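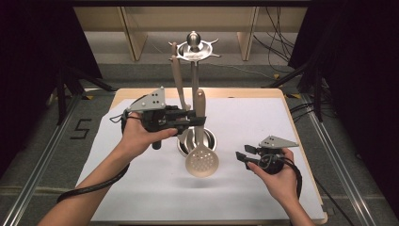

Stilside lending store moves to larger rooms in Pleswood

The Stilside lending store, where people of Pleswood can borrow things for the kitchen and the home, will open again in July in the former Navickas furniture shop. The new rooms are on the ground floor and have more than double the shelf space of the old ones in Flundon Road.

The store has at the moment 3,225 objects in its catalogue. The largest part is kitchen things: pans, cake tins, big serving bowls, scales, and sets of spoons and spatulas with their stands. After the kitchen come the tools and the folding chairs. Members pay 60 a year and can keep an object for two weeks. If no other member has asked for it, they can keep it for two weeks more.

"In the old place we had to say no to many good things," says Birutė Luik, who has managed the store from its beginning. "People came with a complete set of pots and I had no shelf for it. It was a pity for them and for me also."

Cooking sets are the most borrowed group in spring and summer, when there are many family celebrations and the rented halls of the town have often an empty kitchen. A set is always lent complete. In former years the spoons and skimmers were kept in one drawer and the stands in another, and it happened that a family got a stand with nothing to hang on it. From July each set will have its own place and its own label on the shelf.

Vlasta Vrabec has prepared the new labels. She asks the members to bring sets back clean and to look under the sink and in the dishwasher before they come. The thing that is most often missing is the slotted spoon, she says, and in the second place the lid of the salad bowl.

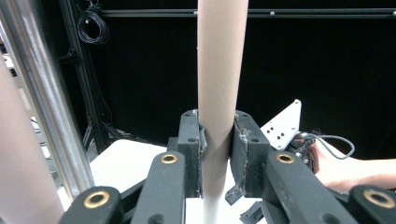
Packing material is a second part of the work, and it will have for the first time a corner of its own. The store collects used boxes, paper and tubes from shops in the town and gives them free of charge to people who are moving house or who must send something by post. Last year it gave away roughly 900 pieces. Strong tubes go quickly, and the long ones go before all the others. A plain tan cardboard tube, tall and straight and with only a faint seam line down its length, is good for a map or a poster, and people also take such tubes for curtains, for rolled fabric and for school projects. Tubes that are bent or soft at the ends are put with the waste paper.

Zawadi Athumani, a teacher at the primary school in Flundon, came for tubes in March and went home with a full car. Her class has built a marble run from them along one wall of the corridor. She would like to have more, she says, but of the same width, as the joints between narrow and wide tubes were the difficult part.

The move itself will be made in the last week of June. During this week it is not possible to borrow, but things can be returned at the side door of the new building between 4 pm and 6 pm. Objects which are already at a member's home can stay there until the opening and no late fee will be asked.

The town has paid for new lighting and for a ramp at the entrance. The shelves were left by the previous owner of the shop, and they have been cleaned and fixed to the wall. A table for small repairs will be placed near the window. Aušra Lūse will be there on two afternoons each month to help with loose handles and blunt knives.

Donations of kitchen things are accepted again from the opening day. Electric devices must have their cable and, if possible, the instructions. The store does not take mattresses, carpets or glass with cracks.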